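Category: Research articles / Football studies

3.2 Loan spells and later league appearances

Figure 2. Workspace with two arms, a green glass bottle, a patterned black bag and an open brown paper bag.
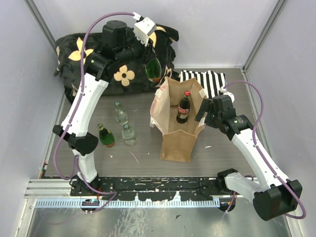
The sample was drawn from club registers and contains 3,313 professional players who signed a first full contract after an apprenticeship. Each player was followed until his last recorded league match. A loan was counted when the player was registered with a second club for at least one month and returned to the parent club afterward. Trial periods and emergency goalkeeper registrations were left out.

Players were placed in one of three groups: no loan before age 21, one loan, and two or more. The outcome was whether a player reached 100 league appearances. A secondary threshold of 50 appearances was used for goalkeepers, whose careers start later and include long periods as a reserve. Position was taken from the register and checked against match reports where the two sources disagreed. Wingers listed as forwards in early seasons were recoded by hand, following the scheme of Paiva and Gouveia.

Players with one early loan reached the main threshold more often than those with none. The difference was largest among wide players and smallest among center backs. A second loan was not linked to any further gain. Kodikara reported the same pattern for the Henesen regional league, although his records stop at the end of the loan season and cannot show what followed.

Selection remains a problem. Clubs tend to lend players they already rate, and the registers do not say who asked for the move. Loans that began in March were therefore tested separately, as most of them covered injuries at the receiving club. The estimate for this group was lower but had the same sign. Results for Tirnside, which lent more players than any other club in the sample, are given in Table 3.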